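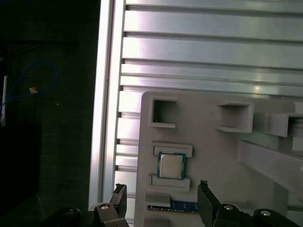
Workshop corner, Florkwood.

Front Desk and Class Helper, part time

Florkwood is looking for a kind, patient person to greet our evening students, answer the phone and keep the sign-up sheets straight (we have 3 classes now, from bread baking to beginner Italian, and they do fill up!). You would work from 4 p.m. until closing, starting in June, and we will happily train you if you have never done desk work before.

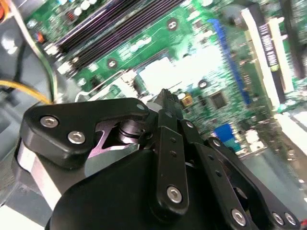
How to apply

Send a short letter to Ghazala Hayat telling us a little about yourself and which evenings suit you. We read every one, and we look forward to meeting you.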